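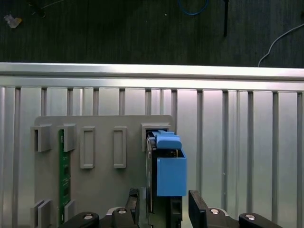 Can a robot report a module as seated when it is not?

It can, if the report is based on how far the arm has travelled and how hard it has pushed. Both values may be correct while the latch remains open.

That question was at the centre of the review carried out at the Dambridge workshop of Clarik after an event in January, when a drive module came away from its mounting plate a few moments after the system had recorded it as fitted. A second fault followed within the same half hour, this time involving the gripper and a member of staff. There was no injury. The workshop was stopped for the rest of the shift, and the cell did not return to normal duty until the review had reported.

Wai-kit Yau, who leads the automation group at Dambridge and wrote the greater part of the report, agreed to discuss its findings for this bulletin. Arnar Grímsdóttir, the site's safety adviser, joined for the second half of the conversation.

The work concerned is simple to describe. The robot picks up a drive module, brings it to a grey plate on the ribbed panel, works the top edge into its bracket and presses until the module is held. It then opens its fingers and withdraws. The same cell also removes modules, and most of its running time is spent repeating the two operations so that wear on the plates and latches can be measured.

"People tend to think of insertion as the difficult part," Mr Yau said. "We have put a great deal of effort into insertion and it is in fair condition. The weak point was the moment of release. We had one test for whether the module was home, and that test was carried out while the gripper was still holding it."

On the morning in question the cell had completed seven insertions without remark. On the eighth, the arm reached its end position, the force reading rose to the expected level and the controller, a Werex unit, logged the module as seated. The fingers opened. The module stayed where it was for a short time, leaned outwards from the top and fell to the floor of the cell.

Asked why the force reading had been normal, Mr Yau explained that the module had entered the bracket at a slight angle. One corner had met the edge of the bracket and was resting against it. "You get resistance from a corner on plastic and you get resistance from a module that has reached the back of its slot. At the speed we were running, the two curves look very much alike. If you put them side by side afterwards you can tell them apart. The controller was only looking at the peak."

The review was able to reproduce the condition. Régis Sabatier, who prepared the trial, set the approach angle off by small steps and ran each setting several times. At the larger errors the arm stopped with a fault, as it should. At the smallest errors the module went home regardless, helped by the shape of the bracket. Between the two was a narrow band in which the module neither entered nor raised a fault, and it was in this band that the false report appeared.
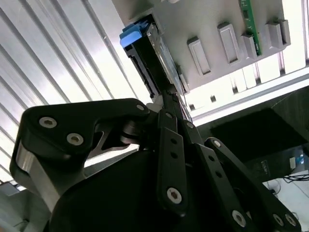 A drive module held at the mounting panel by the gripper, with the blue latch at its top corner.

The cause of the angle error itself proved harder to settle. The first suspicion fell on the camera calibration, which had been renewed shortly before. Mr Yau said the group lost the better part of two shifts to this. "The calibration was good. We checked it, then we checked it again because we did not like the answer. After that Régis put a straight edge against the finger pads and found that one of them had moved."

A fixing in the left finger had worked slack. Under light load the finger returned to its proper place, so that the daily check, which is performed with the gripper empty, passed each time. Under the load of a module the finger gave slightly and the module turned with it. The maintenance sheet called for the fixings to be inspected visually. It did not ask for them to be tested with a torque driver, and the person who signed the sheet had done what it required. The report is clear on this matter and Mr Yau wished it repeated. "The sheet was wrong. The person was not."

The supplier of the gripper, Pruvost, was informed and sent Mathis Gaillard to Dambridge to examine the part. His view was that the thread compound had been left off when the finger was last changed. The workshop's own records do not show either way. Mr Yau said the two sides had agreed to leave the point open in the report, and that compound is now issued in the same bag as the replacement finger.

The second fault is the one that the review classed as a safety matter. After the module had fallen, a technician requested entry, waited for the gate to release, and went in to collect it. The arm was stationary and its drives were off. While the technician was standing close to the tool, a colleague at the desk cleared the fault message on the Werex controller. The arm did not move. The gripper did: it closed fully and opened again, carrying out the homing movement it performs whenever its own fault is cleared.

"The arm was inside the safety circuit and the gripper was not," Ms Grímsdóttir said. "That is the whole of it in one sentence, and it should have been found when the cell was accepted. The risk assessment speaks of the robot throughout. Everyone who read it took that word to include the tool. The wiring did not."

She was asked how serious the outcome could have been. The closing force of the gripper is limited, she said, and the assessment had used this limit to justify a low rating. She does not now consider the rating sound. "The limit was set for handling a module. It was never measured with a finger in mind, and the linkages behind the jaws were not measured at all. Those close against each other as well. I would be more worried about a fingertip in the linkage than between the pads."

The technician's hand was beside the tool at the time and was not touched. The technician reported the movement at once, and Ms Grímsdóttir was called to the cell. She ordered the power to be isolated at the main switch and asked that the log be saved before anything was reset. Mr Yau noted that the second instruction was of great value, as the controller keeps its detailed force record for only 30 minutes and most of the analysis would otherwise have been impossible.

The review made several changes, of which three were completed before the cell was allowed to run again. The supply to the gripper now passes through the gate circuit, so that it is dead whenever entry has been granted. Homing must be requested from a button outside the gate, with the gate shut, and clearing a message no longer causes any movement. The seating test has also been altered. After pressing the module home, the arm now pulls back gently with the fingers still closed and checks that the module resists. Should it follow the arm, the cell stops with the module in its grip and calls for assistance.

The pull test has not been welcomed by everyone. It lengthens each cycle, and Mr Sabatier has argued in writing that repeated pulling on the bracket will affect the wear figures which the cell exists to produce. Mr Yau accepts the objection. "He is right that it is an extra load and that it was not in the original plan. We have marked the point in the data at which the change was made, and results from before and after it will be reported separately. I would still sooner have that than a module on the floor."

Other methods were considered. A sensor on the latch would give a direct answer, but it would require a change to the plate, and the plates on test are meant to be the same as those in service. Checking by camera was tried during the review. It gave good results when the latch was in clear view and poor ones when a finger stood in front of it, which on the present tool is a large part of the time. Work on a second viewpoint continues, though Mr Yau would not offer a date.

On the finger fixings, the inspection now includes a torque check, and the daily routine is performed with a test module in the grip. A line has been painted across each fixing so that any turning can be noticed by eye.

Ms Grímsdóttir has since begun to look at the other cells on the site. She has asked each group to list every part that can move under its own power and to show, for each, what removes that power when the gate is opened. Two groups had replied when this interview took place. One of them had discovered a pneumatic clamp in the same position as the gripper, outside the circuit and with no mention in the assessment.

"I was pleased to get that reply," she said. "They found it with a drawing and a pencil. I have asked whether they will let me send it to the remaining groups with their names left on."

Mr Yau was asked whether the cell was now regarded as safe to leave running unattended overnight, as it had been before January. He said that it was not, and that the matter would be considered again when the seating test had been through a full set of plates. Until then a member of the group remains in the workshop while it is in operation, and the last cycle of the day is started in time for the module to be removed and put away before the lights are turned off.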